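Gobelets empilables Keltby

Réf. 3979. Vendus par Sistside, fabriqués pour Tradance. Coloris taupe et vert menthe.

Un gobelet, tout le monde voit ce que c'est. Il a fallu malgré tout 70 essais de forme pour arriver au Keltby, un cylindre qui se resserre vers le bas et que l'on range dans son voisin. Les designers de la maison parlent de « dialogue entre contenants ». Nous vendons des gobelets.
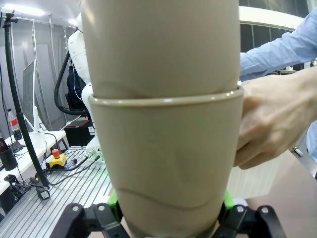
L'empilage est l'argument principal de la gamme, et le seul que notre service commercial sache réciter sans fiche. Chaque pièce descend dans la suivante et la pile tient dans un coin de placard. On peut aussi poser un gobelet à l'envers, le bord rentré dans celui du dessous, fond vers le plafond : c'est moins compact, mais cela donne une sorte de boîte beige que certains clients utilisent pour le thé en vrac ou les trombones. L'emboîtement n'est pas étanche, merci de ne pas nous renvoyer la moquette.

Côté couleurs, le taupe va avec tout, y compris avec les choses avec lesquelles on ne voudrait pas aller. Le vert menthe est pâle et s'entend bien avec lui. Les deux teintes se mélangent dans une même pile sans perdre le fil.
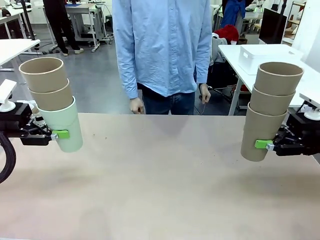 Keltby, août

La gamme change d'emballage. Le carton Vandenberghe (réf. 2496) remplace l'ancien étui, que personne n'arrivait à refermer après l'avoir ouvert. Les gobelets y voyagent emboîtés, couchés, avec une feuille de papier entre deux. Le premier tirage est de 4000 pièces, toutes teintes confondues. Les assortiments bicolores partent en même temps que les unis, au même prix, malgré une proposition interne de facturer l'harmonie.

Conseils d'usage : laver avant le premier emploi, laisser sécher rim en l'air ou en bas selon vos convictions, empiler sec. Un gobelet rangé mouillé dans un autre s'y attache avec une fidélité admirable. Dans ce cas, tourner doucement, ne pas taper. 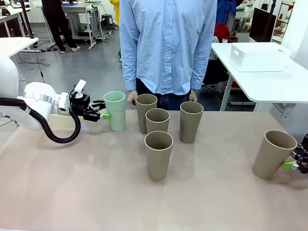
Odalie37 trouve pour sa part que le taupe « fait salle d'attente » et qu'elle aurait préféré un jaune franc, mais elle reconnaît en avoir recommandé pour le bureau, où ils servent aux stylos, aux cuillères et à une bouture. Elle demande aussi un couvercle. Le couvercle est à l'étude depuis si longtemps qu'il a son propre classeur.

Les gobelets sont vendus sans anse, sans couvercle et sans paille. Retours acceptés dans le carton d'origine.
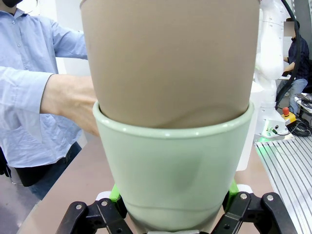
Peut-on acheter un seul gobelet vert pour compléter une pile taupe ?
Le vert menthe se commande à l'unité, sous la même référence, en précisant la teinte dans la case « remarques ». Comptez un délai un peu plus long que pour un lot complet, le magasin préférant de loin les chiffres pairs.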